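손목 카메라 인식 노드 정리

2022년 4월 25일

지난주부터 Nurmi의 인식 노드를 다시 쓰고 있다. 기존 코드는 깊이 값에서 평면을 빼고 남은 덩어리를 물체로 잡는 방식이었다. 머그잔이나 상자는 문제가 없었는데 성냥갑처럼 납작한 물체는 상판과 함께 지워지는 일이 많았다. 평면 임계값을 3mm까지 낮추면 이번에는 상판 무늬를 따라 깊이 노이즈가 올라온다.

그래서 컬러 영상의 분할 결과를 먼저 쓰고, 깊이는 높이를 확인할 때만 쓰도록 순서를 바꿨다. 대리석 무늬에서는 줄무늬 경계가 물체 윤곽으로 잡히는 경우가 있어서 학습 데이터에 비슷한 배경을 더 넣었다.

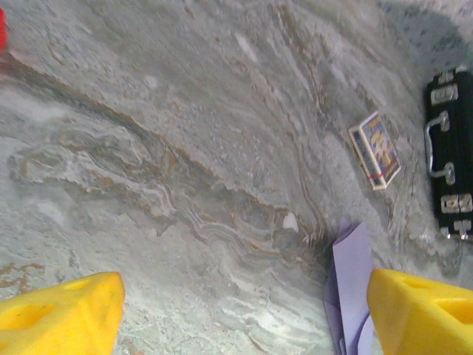 그리퍼 손가락은 늘 화면 아래쪽 양 구석에 들어오므로 고정 마스크로 가린다. 처음에는 색으로 걸렀는데 노란색이 들어간 라벨까지 같이 빠져서 그만뒀다. 마스크는 손가락을 벌린 상태와 닫은 상태 2벌을 두고, 그 사이는 관절 값으로 보간한다. 손가락에 일부가 가린 물체는 점수를 깎아 파지 후보의 뒤로 보낸다.

저장해 둔 418개 프레임으로 다시 돌려 보니 검출률이 97%였다. 놓친 프레임은 대부분 종이처럼 접힌 면이 있는 물체였다. 회전 각도 추정도 아직 불안하다. 정사각형에 가까운 물체에서 90도씩 튀는데, Tyyne Saarela가 직전 프레임의 각도를 참고하면 된다고 해서 그렇게 고치는 중이다.

플래너 쪽은 건드리지 않았다. 메시지 형식이 그대로라 Virix에서 따로 바꿀 것은 없고, 설정 파일에 마스크 경로만 추가하면 된다. 각도 문제를 고치고 나면 브랜치를 합칠 예정이다.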